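Search this site Go

Notes from the Second Floor - November

So I finally spent a week on the grippers, and since at least a dozen of you have stopped me by the coffee machine to ask what we're up to in there, I figured I'd write it up for the newsletter and save my voice.

Quick background for the folks at the Trismont building who only hear about this secondhand. The returns department (that's us, 21 people when everybody's in) handles small stuff that comes back from Neltik customers. Phone cases, chargers, craft kits, little boxed gifts, all of it mixed together in totes. We open it, look at it, decide if it can go back on the shelf, and put it in the right bin. I've been doing it for six years and I could do it in my sleep, and a couple of times after the holidays I think I did.

Back in spring the company signed up with Sosent to put two robot arms on the sorting line. The arms do the dull middle part, the pick-it-up-and-put-it-in-the-bin part. We keep the looking and the deciding. And the arms have to learn it from somewhere, so what they learn from is us. You hold a gripper in each hand, you do the job the way you'd normally do it, and the whole thing gets recorded. The cubes on top with the checkered patterns are how the system knows where your hands are.

My first thought was that it would feel like playing a video game. My second thought, about ten minutes in, was that it feels like doing your regular job wearing oven mitts! You don't realize how much your fingers do until you've got two pinchy things in place of them. I couldn't open a padded mailer to save my life the first morning. I dropped a phone case four times in a row and Bo-ram Hyun, who runs our training room, just sat there eating her yogurt and said "keep going, drops are fine, everybody drops."

She's right that it gets better. By the third day I'd quit trying to twist my wrists like I had real fingers and started coming at things from the side, and my count went way up. We shoot for 45 good runs in a shift. I did 51 on my last day and I'm going to mention it to anyone who'll listen, so consider yourselves told.

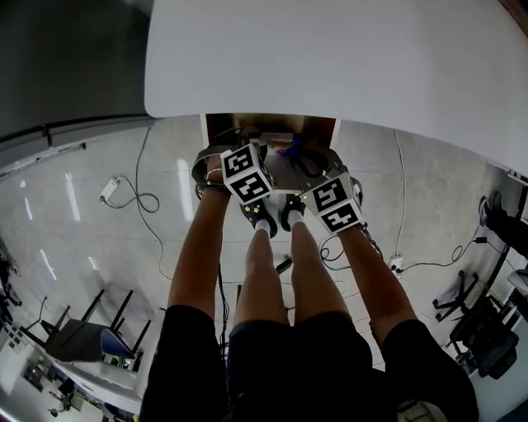

The part I didn't expect was how tired I'd be. It isn't heavy work, but you're holding your arms out in front of you a lot, and you have to think about stuff you normally never think about. Where am I looking? Did I start from the same place? Did I go too fast? (I always go too fast.) On the line I can chat with whoever's next to me and my hands just carry on without me. With the grippers I had to hush up and pay attention, and those of you who know me know what that cost.

So after a lot of grumbling from several of us, here's how it works now. You do gripper runs for a stretch, then you put them down and walk around, and you switch off to regular sorting for the second half of the shift. Nobody does more than a week of it in a month unless they ask to. Bo-ram fought for that one. The original plan had two people doing it full time until the end of the year, and I can tell you those two people would have had shoulders like concrete.

Also please, and this is me nagging now, watch the cords in the training room. There are power strips on the floor and cables going off every which way, and I've snagged my foot more than once getting up out of the chair. Facilities has a ticket in. Until they get to it, roll the chairs back out of the way when you're done and pick your feet up.

Now the big question, the one people lower their voice for. Am I training the thing that takes my job?

I asked. I asked it in the all-hands with everyone listening, because I'm like that. The answer we got was that the head count in returns stays where it is through next year, and that it's in writing, and I have seen the writing. After that year they'll "review it," and you can read that however you want to. I read it as a maybe. I'd sooner have a maybe in writing than a nice smile and a pat on the arm, but I'm not going to tell you I sleep like a baby over it either.

What I can tell you is what's changed so far, with one arm up and running since the end of summer. The bin work is the stuff that wrecked my elbow, and I'm doing a lot less of it. The inspecting is slower and fussier and I like it better. Somebody still has to decide if a box with a dented corner is a good box or a bad box, and I've watched that arm place a crushed one as carefully as you please right in with the nice ones. It doesn't know. That's my job, and when the totes come to me I've got more time to look properly than I used to.

On the other hand, it's quieter. The arm stands where two of us used to stand, and those two spots were where all the good conversation happened. I miss it. We've been moved around so we're spread out more, and at lunch you can tell people have been saving it all up. If anyone from the floor plan side is reading, I would love to see two of the inspection stations turned to face each other. That's a free suggestion. You only have to move a table.

It also stops more than I thought it would. Clear plastic bags give it fits. Anything floppy gives it fits. In one week it called for help 118 times, and each of those is a person walking over, clearing whatever it got stuck on, and pressing the button. Sosent's folks say that's normal this early and the number comes down as it gets more runs to learn from, so all you people doing floppy things with the grippers this month, you're saving us a lot of walking. Do extra bags! I mean it.

One more thing I brought up that I'm happy got a yes. Gripper weeks now pay at the trainer rate, same as if you were showing a new hire the ropes. It took some back and forth. My argument was that I AM showing a new hire the ropes, it just happens to be bolted to a stand. If your October check didn't have it, go see Bo-ram with your dates and she'll get it fixed on the next one.

Signups for the next round are on the clipboard outside the training room. You don't need to be fast and you don't need to be good with computers, I'm certainly not. They'd like some left-handed people especially, plus anybody who sorts in a different way from the rest of us, so the arms don't all end up with my bad habits. Sessions start at 7:30 in the morning or right after lunch. Go for the morning if you can, your arms will thank you.

And if you want to try the grippers for five minutes before you commit, come find me on break and I'll walk you over. Bring something small to pick up. Bring something floppy if you're feeling brave.

Recent items
Parking lot repaving: where to leave your car
Jeon cafeteria menu is changing, and yes, the soup stays
Trismont building: new badge readers on the side doors
Coat drive wrap-up
Open enrollment questions, answered

Contact the newsletter desk | Copyright Neltik Returns Newsletter | Back to top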